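Trukside says its arms can learn to pack. The proof is thin so far

24 August 2023

Robotics firm Trukside opened its Zendville workshop to visitors and showed two arms being taught to pack a suitcase by remote control. An operator steers both grippers through the job, the movements are recorded, and software is then trained to repeat them.

The company has logged 737 runs and wants 2000 by October. It would not say how many ended with the clothes in the case and the lid shut.

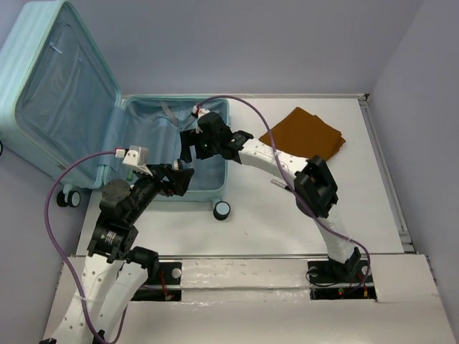
What the numbers leave out

One light blue suitcase and a folded brown cloth are a long way from a family's luggage. Trukside promises coats and shoes later — it gave no date. A rival project at Kurcombe made similar claims after 203 runs and has published no results.

Trukside's trained software was not shown working without an operator. The firm says a test of 12 unassisted packs will follow.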